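Papers › Respiratory › Breathlessness at home › Section 4

Search this site Enter keywords Go

4. What people told us about getting through the day

I should say at the start of this section that I had expected the breathing tests to be the interesting part. I'd spent most of the winter with the clinic's spirometry printouts, and when Clémence Poulain suggested we also ask people to keep a diary of ordinary jobs around the house, I went along with it mainly to be polite. The diaries are now the bit I keep going back to.

We had 66 people in the diary group, all with long-standing asthma or COPD and all under the respiratory nurses at either Jalton or Cininbridge. Between them they sent back 477 usable diary pages. A page was usable if it had the job, the time of day and a breathlessness score from 0 to 100, where 0 was "no bother at all" and 100 was "had to stop". Pages with a job and no score were left out, which hurt a bit, as a few of the chattiest entries went that way.

4.1 The scores and the breathing tests

People with poorer test results did tend to write down higher scores, but the link was much looser than I'd assumed (and looser than the clinic staff had assumed too, going by the faces in the room when we showed them). Some people blew very low numbers and scored nearly everything as easy. When we looked at their pages again it was clear that they had simply stopped doing the hard jobs. There was no "carried shopping upstairs" because the shopping was now left at the foot of the stairs for someone else. A low score for a quiet day looks just like a low score for a healthy chest, and I don't think our scale can tell them apart on its own.

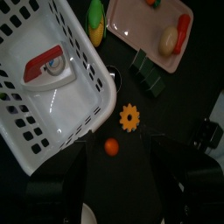 Figure 7. Plastic laundry basket with a toy iron inside.

Page last changed: Saturday, 16:20

4.2 Bending, reaching and carrying

The jobs that came up again and again were the ones with the arms up or the body folded over. Hanging things on a line, washing hair, tying laces, getting a dish out of a low oven - all of these drew higher scores than a slow walk on the flat. That fits with what physios have been saying for years, so I can't claim it as news. When your arms are up, the muscles round the shoulders are busy and can't help so much with breathing, and bending forward squashes the space the diaphragm has to move in.

What did surprise me was the timing. Morning entries were scored higher than evening ones for the very same job, even in people who took their inhaler on waking. We asked the nurses at Jalton about this, and they thought many people were getting straight on with things before the inhaler had had a chance to work. We hadn't asked for the time of the inhaler on the diary page, which I now think was a silly thing to leave off. The Illov version of the diary has a box for it.

4.3 Pacing

Everyone in the group had been taught pacing at some point, and hardly anyone used the word. They wrote things like "did it in two goes" or "sat down for the spuds". I coded these as pacing and Clémence coded the same pages separately without seeing mine. We disagreed most over sitting down. I counted it every time, and she only counted it if the person seemed to have planned it. In the end we used her rule, as mine swept in people who'd sat down because they were already puffed out.

With her rule, pages with planned pacing had lower scores than pages without, for the same kind of job. I'd be careful with that. The people who plan are probably different in other ways (more support at home, longer since diagnosis, maybe just a tidier sort of person), and a diary can't sort that out. We tried splitting the pages by clinic and the pattern held at Cininbridge but was pretty faint at Jalton, where fewer people had filled in the notes column.

4.4 Things I'd change

The scale was too wide. Given 0 to 100, people mostly used the tens, and several only ever wrote 0, 50 or 100. A shorter scale with words beside the numbers would have done the job and been kinder to anyone filling it in while tired. I'd also ask outright about jobs that had been given up, with a line for when. The Barros sheet does this on its back page, and we'll be borrowing that layout for the follow-up in April.

Contact the study office | Copyright and reuse | Back to top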